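Bounce message

By the Jekell Reference staff
May 14, 2021

A bounce message, formally a non-delivery report, is an automatic email telling a sender that a message could not be delivered. It is produced either by the sender's own mail server, when the receiving server refuses the message during transfer, or by the receiving server after it has accepted the message and then failed to place it in a mailbox.

Types

Bounces are divided into hard and soft. A hard bounce records a permanent failure, such as an address that does not exist or a domain with no mail server. A soft bounce records a temporary one, such as a full mailbox or a server that is too busy. Reply codes beginning with 5 mark permanent failures and those beginning with 4 mark temporary ones. Servers normally hold a message after a temporary failure and try again at growing intervals before giving up.
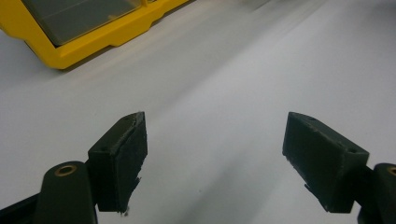

Some servers return a permanent code for a full mailbox, and the boundary between the two types is therefore set partly by local practice. The bulk mailing program Horkel treats an address as dead after a single hard bounce or 40 soft ones.

Backscatter

Spam is commonly sent with a forged return address. If the receiving server accepts such a message and rejects it later, the report goes to the owner of the forged address, who sent nothing. This unwanted traffic is called backscatter. In one June the small hosting firm Flima logged 2,128 reports of this kind against a single customer domain, 70 of them within one minute.
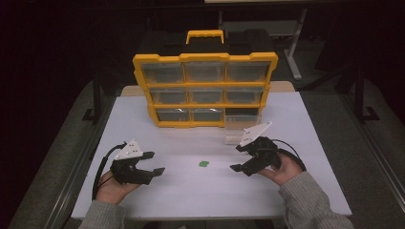
Refusing mail during the transfer, before it is accepted, prevents most backscatter. Another method is to add a signed tag to the return address of all outgoing mail. Reports that come back without a valid tag are discarded. The Coşkun filter works in this way and changes its signing key at fixed intervals. Tagging can interfere with mailing lists that identify members by return address.

A bounce message is itself sent with an empty return address, so that a failed report does not produce a further report.

Related articles
Greylisting
Mail transfer agent
Mailing list
Open relay
Return path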